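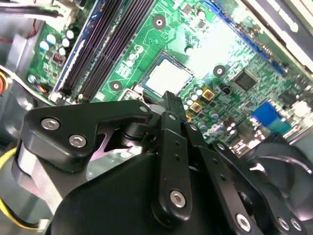
Hi all,

Radomir Trajkovski wrote:
> Our gripper has started chattering as it closes. Fine when the arm
> is parked, worse over the bench. Did anyone on the Sikach cell
> ever see this, or is it just ours?

Oh yes, we had exactly this in March, and I'm so glad you asked, as I've been itching to write it up! Ours was the pivot. The link screws had backed off a hair (you couldn't see it, you could only feel it if you wiggled the fingertip) and the extra slop was showing up as chatter near the end of travel.

What I do now, with the power locked out:

Park the arm low so you can get at both sides of the linkage.
Take the link screws out one at a time, clean the threads, a tiny dab of medium threadlocker, back in with the short hex key.
Leave it overnight. Tshepo tried it after lunch once and had to do the lot again.
Re-home the fingers and run 12 slow open/close cycles before you let it anywhere near a motherboard.

Then redo the wrist camera offset. Ours had moved 3 mm, which matters a lot when you're working in beside a CPU socket! Despina has a lovely little script for it, I'll ask her to put it in the Cumberg folder.

We've done roughly 1450 cycles since and it's beautifully quiet. Radomir, does yours chatter on opening as well? If so I'd look at the cable strain relief first.

Cheers,
Aliki Karras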